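Drolla — the feature, FAQ

Most asked stuff, short answers. Updated in June. 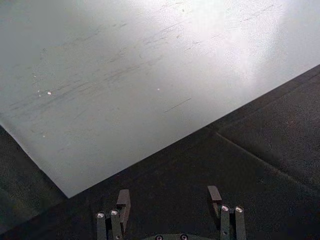
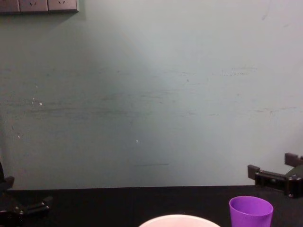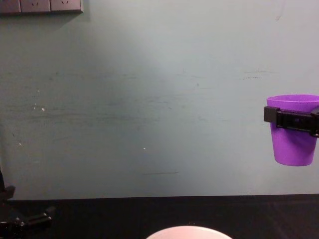

Mavdale Animation — Development Dept.

What is it?
Animated feature, CG. A lighthouse keeper's goat goes to sea. Family audience, nine and under mostly.

Who's making it?
Us, with Treloar in Tarnness. Setsuko Kaneko directs, script by Liam Whitlock. Third draft now.

Is it funded?
Development yes, production almost. Ask Terence Ackroyd, not the front desk pls.

Wasn't it a series?
Yes, three pilots. Shelved. Same goat.

Can I send a reel?
Yes — link only, no attachements. We had 700 last round so replys are slow.

Voice casting?
Not open yet. Nipon Inthanon will post the call on this page.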